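Notebook, November, Friday, 7:40 a.m.

Peel storage run, continued from the previous page. Cold room read 3 C at the door and 5 C on the back shelf, same split as yesterday. The Junell logger on the back shelf is still the one to trust. The door probe sits in the draft from the fan and will read low until it is moved.

Weights first. Batch 13 lost more than batch 12 over the same period, and the only difference on paper is the wax. Batch 12 had the Teixeira coating, two passes. Batch 13 had one pass because the tank ran short. I would have expected the loss to show up later than this. The balance was zeroed before each tray and checked against the 2,000 g block, which read true both times.

Tray 556 needs a note. Its label got soaked and the last digit could be a 6 or an 8. The net weight matches the entry for 556, so I have kept it under that number and marked the line in the sheet. If anyone finds a 558 with no weight, come and see me before correcting anything.

Firmness: citrus held up. The readings scatter a lot near the stem end, so all punches are now taken at the equator, two per fruit, opposite sides. Old stem-end numbers stay in the sheet but go in gray and out of the average. Pomegranates are a separate problem. The rind is leathery enough that the small tip skids, and the large tip gives a number that mostly tells you about the rind. I have stopped punching them and will go by weight and cut section only.

Mixed fruit on the checked cloth: 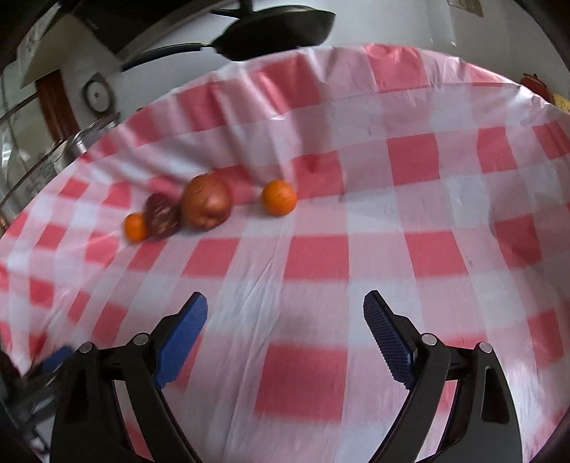
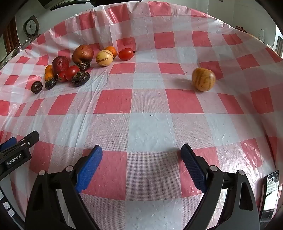 Ethylene: the Fimlow sachets went in on the two lower shelves only. Upper shelves are the control. Do not move crates between the two halves, even to make room. It happened once last month and cost us the whole comparison.

Mold count was low. Blue mold on two oranges in batch 13, both with a visible clip wound at the button. No green mold. Both fruit were bagged and removed, and the neighbors were wiped and put back with a dot of marker so we can follow them. No spread in batch 12.

Humidity is the weak point. The pan dried out overnight and the room fell to 81 percent before I refilled it. That alone could explain part of the extra loss in batch 13, which sits closer to the fan — so the wax result is not worth quoting yet. Swap the positions of 12 and 13 at the next weighing and see whether the difference follows the batch or the shelf.

Supplies: nearly out of the large nets. Prodarero quoted for a full carton only, no part cartons. Order it anyway, they keep.

To do: move the door probe. Second pan for the back shelf. Relabel 556 in pencil. Make up enough wax for two full passes before the next batch comes in — measure the tank with the dipstick, the sight glass is stained and reads high.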